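Celtside Research Forum
Manipulation Methods > Results and Replication

Thread: Two-arm bottle handling, effect of mixed clutter on policy training

Posted by lchatzigeorgiou
September 3, 2023

Colleagues,

The Cirnstead group has completed the first analysis of its two-arm bottle study, and comments are invited before the written report is circulated. The question was narrow. We wished to learn whether demonstrations recorded on a table with unrelated household items produce a better policy than demonstrations recorded with the bottles alone.

The training set contains 1,848 demonstrations, divided evenly between the two conditions. Operators guided both arms, and each gripper carried its own camera. Objects were placed by hand from a printed list of layouts, and clear and filled bottles were used in both conditions.
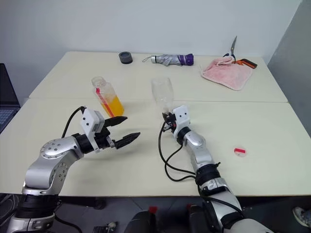 Evaluation consisted of 333 trials per policy on layouts that neither policy had seen. The policy trained with clutter completed 55 more trials than the policy trained without it. Most of the difference came from clear, empty bottles, which the second policy often approached too high on the body. With filled bottles the two policies were close.

Lambros Chatzigeorgiou
Cirnstead

Posted by marquez_lab_admin

Thank you for sharing this. Our group at Marquez ran a comparable study in June with 2,256 demonstrations and found no benefit from clutter. We did, however, use only opaque containers. Were the evaluation layouts themselves cluttered? If so, the result may show only that training and test conditions matched.

Posted by lchatzigeorgiou

All of the evaluation layouts were cluttered. The point is a fair one, and the report will state it. A set of bare-table trials is planned — the layouts have been drawn up, but arm time has not yet been assigned.

Posted by pleltwood_reader

I would go further than the previous poster. Without the bare-table trials, the title of this thread claims more than the data support. I also ask that grasp failures be reported apart from failures of the second arm. A single completion score hides which arm was at fault.

Posted by hollis_t

I do not agree that the result should be held back. Few users of these systems work on a bare table, and a matched comparison under realistic conditions is useful in its own right. The request for separate failure counts is reasonable, and I support it.

Posted by lchatzigeorgiou

The failure counts by arm exist and will be added as a table. I have asked the moderators to change "effect of" to "training with" in the thread title. The bare-table results will be posted in this thread.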